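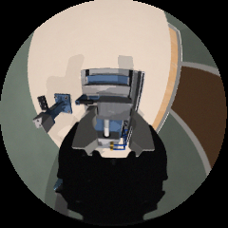

Chapter 6
Collecting Demonstrations

6.1 Where the examples come from

A policy learned by imitation knows the work only through the episodes it was trained on. Chapter 5 treated those episodes as given: a folder of files, each holding camera views, joint positions and gripper commands, with a success flag at the end. This chapter goes back a step and asks how the folder gets filled.

Most of the chapter follows one data set, the Jonen assembly set, which was gathered in simulation for a pick-and-place policy working on small machine assemblies. The operators drove a simulated arm with a handheld controller and saw the table through a wrist camera with a round, wide-angle view. The set has 600 recorded episodes. After review, 319 were kept for training. Much of what follows is concerned with the difference between those two figures.

By a demonstration we mean one complete run of the task by a human operator, from the reset of the table to the moment the operator presses the end key. By an episode we mean the file that the run leaves behind. The two words are often used loosely for the same thing, and in later chapters we will do so too. Here they are kept apart, since a good demonstration can leave a bad episode. A dropped camera stream is the usual way this happens.

6.2 Simulated and physical collection

Collecting in simulation is cheap in some respects and expensive in others. A reset takes one key press. Parts do not wear, and the true position of every object is known at every step, so labels can be written without hand marking. Against this, each part has to be modeled before anyone can pick it up, and contact between close-fitting parts is hard to simulate well. Operators also lose the feel of the object. In the Jonen set they tended to close the gripper too early on parts with a tall rail or bracket near the grasp point, where depth is hard to judge from a single wrist view.

Physical collection reverses most of this. Section 6.5 takes up the Vumel set, which repeats the same tasks on a real arm, and compares the two.

6.3 Writing the task down

Before the first episode is recorded, the task should exist as a short written sheet. The sheet used for the Jonen set gave:

the starting region for each object, and how far it may be turned
which object is to be grasped, and which faces the fingers may touch
the condition for success, stated so that two reviewers would agree
the time limit
what the operator does after a failed grasp

The last entry causes the most trouble. If operators are told to end the run at the first miss, the policy never sees a recovery. If they are told to keep trying, the files fill up with long stretches of hesitation. The Jonen operators were allowed one more attempt and were asked to back the gripper clear of the assembly first. Episodes with a second attempt were given their own flag, so they could be added or left out at training time. Exercise 9 at the end of the chapter uses this flag.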